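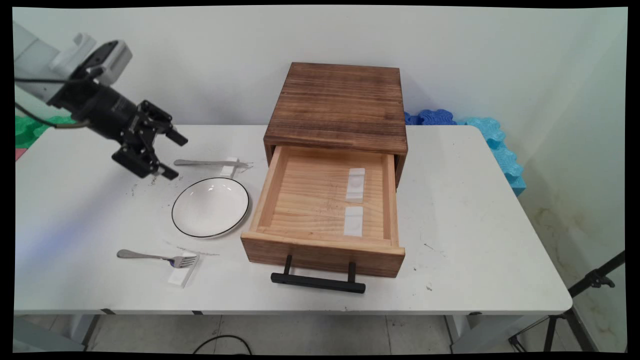
Print this page | E-mail this page

Getting Wax Off Tables, Cloth and Candle Holders

Spilled candle wax is easier to remove if you leave it alone at first. Wiping it while it is soft spreads it into a thin film and pushes it into wood grain or fabric. Let it harden, then work on it.

Painted and varnished wood

Put a few ice cubes in a plastic bag and hold the bag on the wax for 4 minutes. Dry off any water right away. Slide the edge of an old plastic store card under the wax at a low angle and lift. Don't use a knife. A butter knife will still mark a soft finish.

If a cloudy patch is left behind, rub it with a dry cotton cloth, going with the grain. Still cloudy? Warm it with a hair dryer on the low setting and wipe as you go. Try this on the underside of the table first. Old shellac softens easily, and I spoiled the top of a plant stand that way.

Bare wood

Scrape off what you can, lay a plain paper towel over the spot and press with a warm iron, no steam. Move to a clean part of the towel each time it shows grease. Some oil usually stays in the grain. Light sanding will take it down, and the spot will need whatever oil or wax the rest of the piece gets.

Tablecloths and napkins

Put the cloth in the freezer for 60 minutes and crack the wax off over the sink. Place what remains between two brown paper bags, printed side out, and iron on low. Colored candles can leave dye. Dab that with rubbing alcohol, rinse, and wash as usual. Check that the mark is gone before it goes in the dryer.

Glass holders

Freeze them until the wax shrinks from the sides, then tip it out. Let the glass come back to room temperature before washing. Hot water on a frozen votive will break it.

Cement and stone holders

These are porous, so don't pour hot water in and let it sit. Chip out the bulk with a wooden spoon handle, then blot the rest with paper towels while warming it with the hair dryer. Keep the wax out of the drain. It sets in the trap.

Metal holders

Stand them upside down on foil in the oven at the lowest setting for 12 minutes, with the door open a crack. Use a mitt. Skip this for anything lacquered, glued or weighted with a felt base. For those, use the hair dryer.

Before the next candle

A few drops of water in the bottom of a glass votive cup keep the stub of a tealight from sticking. Trim wicks short and keep candles out of drafts, and they drip less.

Hina Kazmi

Print this page | E-mail this page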